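Tulla opens its Saturday breakfast table, and makes few promises about it

20 June 2020

Tulla will put a breakfast table into its showroom from August. The company says a laid table tells shoppers more than a shelf does. We sell the things on it, so treat that claim with some care. Of the 700 people we asked last winter, 65 said a display had ever changed what they bought.

The set is kept plain all the same: a pale wood tabletop, a round white plate, a cream toaster, a black cloth clipped up behind. Past displays cost us 2000 euros apiece and mostly sold napkins. The new one came in at 690, and we doubt the toast will taste any different.

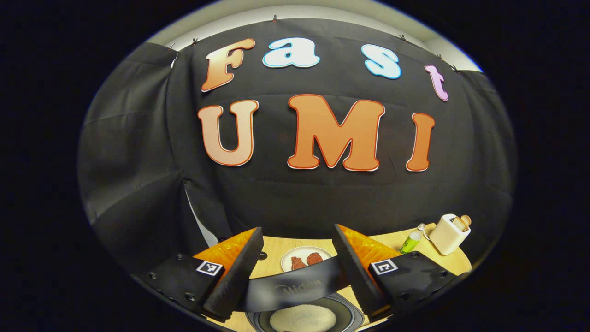 Obinna Aliyu
Head of Displays, Tulla

Toast standing up in the slot looks good, I'll admit that. Whether it makes anyone need a toaster is another matter. The big bubbly letters spelling "Fast UMI" are cheerful too, and orange does show up well on black. I have heard bright lettering credited with all sorts of sales over the years and have yet to see the numbers.

Shoppers are welcome to sit down, pull up a plate and argue with us. Comments cards go to Dirk Stöcker at the front desk, who will read the rude ones first. Entry is free.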